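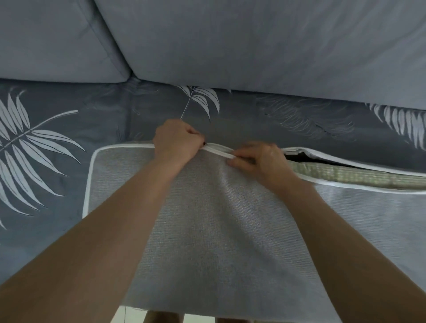
Kultgate Opens a Free Summer Sleep School for Families in Tratlow

TRATLOW, August 21, 2021 – Kultgate, the neighborhood learning center on Khondokar Street, opens the doors today on its first Sleep School, a run of free evening classes on how to get a better night's rest. Places for the first round went fast. The center set out 100 seats across the opening classes, and all 100 were taken before the end of July!

The idea came from parents. Last winter the center asked families what they most wanted to learn, and 300 of them wrote back. Cooking did well, and so did bike repair, but the word that kept coming up was "tired." Tired kids, tired parents, tired grandparents sharing a room with a baby.

"I read those cards at my kitchen table and I laughed out loud, because I could have written half of them myself," said Lutfa Pramanik, director of Kultgate. "We have people in this town who know a lot about sleep – nurses, teachers, a night baker – and we thought, let's get them all in one room and see what they can share."

Classes run on weekday evenings and last an hour, with tea (the kind without caffeine, of course) and time for questions afterward. Each round has three parts, and people can come to one or to all of them.

The first part is about the clock. Retired school nurse Jarmila Jireš talks through bedtimes by age, naps, screens, and what to do with a teenager who comes alive at eleven at night. She brings a big paper chart that families fill in together, and she's very good at getting shy kids to talk.

The second part is about the room. Light, noise, heat and air all get their turn, and so does the bed itself. Sewwandi Khan, who taught home economics in Prirkomdale for many years, covers how to read a care label, how to take a zippered mattress cover off and get it back on without a fight, and how to tell when a pillow has had its day.

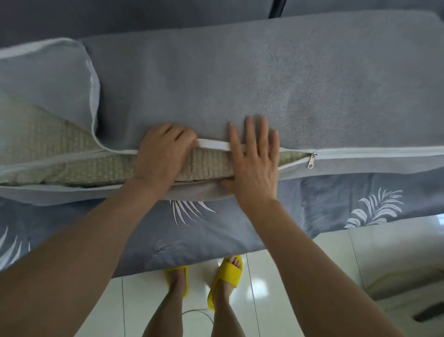
Khan also spends a good part of the evening on summer heat, a big worry in the older brick houses near the river. She shows how to use shades and two small fans to pull cooler air through an upstairs bedroom, and she has a soft spot for the plain cotton sheet.

"People think they need to buy things," Khan said. "Mostly I tell them to open the other window, wash the sheets, and move the phone charger to the hall. Then come back and tell me how it went. I love that part."

The third part is for people who work nights. Baker Debashish Kumarasinghe has started his shift at two in the morning for most of his working life, and he leads an open talk on sleeping by day, eating at odd hours, and staying part of a household that runs on a different clock. Partners and older children are welcome, and he says he hopes they'll come with plenty to say.

All the classes are given in plain English, and handouts will be ready in large print. Children can come along with an adult. There's a story corner in the back room, run by Florian Fuchs, who will be reading bedtime stories for the whole hour and taking requests.

A second round begins in the fall, with the same three parts and a few changes based on what families say after this one. Kultgate would also love to hear from anyone who'd like to lead a class, above all people who have cared for newborns, twins or aging parents.

To sign up for the fall round, stop by the front desk at Kultgate during opening hours or ask at the Tratlow public library. There is no fee. The street door has a ramp, and the number 3 bus stops across the road.

About Kultgate
Kultgate is a community learning center in Tratlow. It offers free and low-cost classes for all ages in cooking, repair, language and home skills.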